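Small square dish

The small square dish is a shallow vessel with softly rounded corners and sloping sides, set out at table for sauces, pickles, nuts or a spoonful of jam. It is usually sold in sets of mixed colours, so that everyone at the table can keep track of their own - a kindly arrangement, particularly where there are children and only one favourite. Many carry a printed picture on the base, which comes to light little by little as the food is eaten.
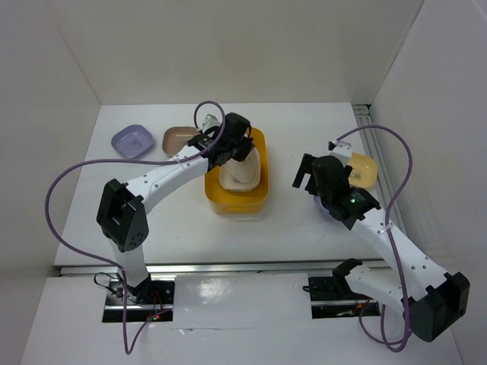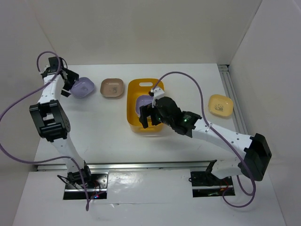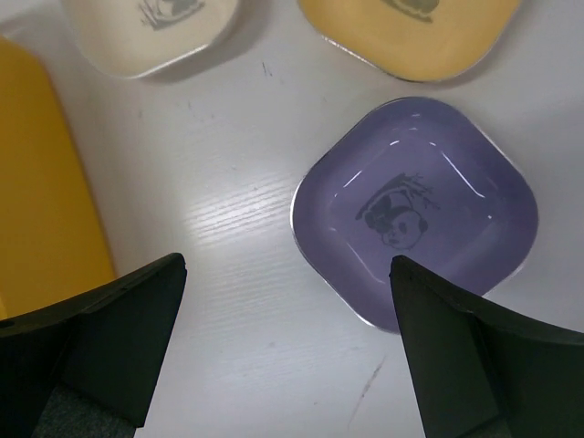 Small dishes on a white tabletop. In the last picture, the purple one has a panda and bamboo-like branches printed in its base.

Vellow, 8/22/26

Glossy finishes are much liked because they wipe clean so easily, although they do show every drip and fingermark in a sunny kitchen. The Cudis pattern, long a familiar sight in Vellow households, measures 11 centimetres across, and the first batch ran to some 500 pieces.

Dishes of this sort are commonly gathered up in a plastic basket or on a tray, and carried to the sink all together. They may be stacked when dry, though owners of printed sets often slip a square of kitchen paper between them to spare the pictures.

See also: Ramekin; Saucer; Zurnalitz ware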